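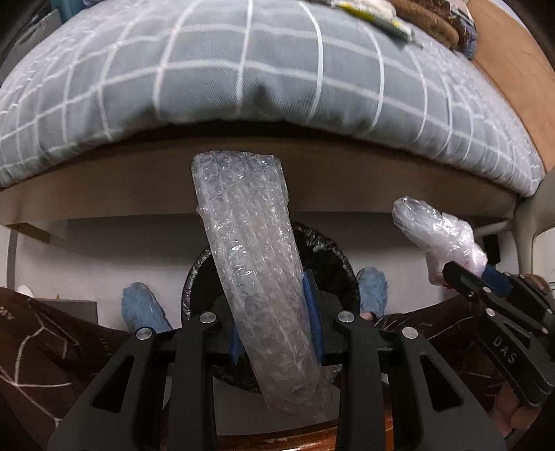
Volume 24, Number 2

Regional Music Archive Receives Undden Ballroom Recordings

The Conulville Music Archive has received a collection of recordings and business papers from the former Undden Ballroom, which presented live dance music in the Brurkisura district for more than two decades. The gift comprises 88 reels of tape, several boxes of posters and contracts, and the house ledgers in which the management entered each evening's program and the fees paid to the musicians.

Most of the tapes were made from the mixing desk during regular weekend engagements. They document the resident orchestra as well as touring salsa, soul and polka bands, many of which never entered a commercial studio. Staff have so far played back four reels in full. Sound quality varies – two of the four have a steady hum on the left channel – but the performances are complete, including the spoken introductions and the requests called from the floor.

"The ledgers allow us to put names to players who were never credited on a poster," said Inese Vasiliauskas, head of collections. "In many cases the relief drummer or the second trumpet appears in the payment column and in no other record we hold."

Transfer of the tapes to digital files will begin in May under an agreement with Kwak, the audio laboratory that completed the Archive's radio project. Reels with visible edge damage will be treated first. The original tapes will remain in cold storage and will not be issued to readers once listening copies are available.

The posters have been flattened and may be consulted by appointment in the second-floor reading room. Readers should note that the contracts contain home addresses and personal financial details, and that some folders will remain closed until they have been reviewed. Requests for copies of individual ledger pages may be submitted at the service desk or by mail.

The Archive would also welcome contact from musicians, dancers and former employees of the ballroom. Several reels carry only a first name or the title of a single song, and help with identifying the bands is requested. Listening sessions for this purpose will be held each Tuesday afternoon in the small seminar room, beginning when the first group of transfers has been checked. Places are limited and should be reserved through the collections office.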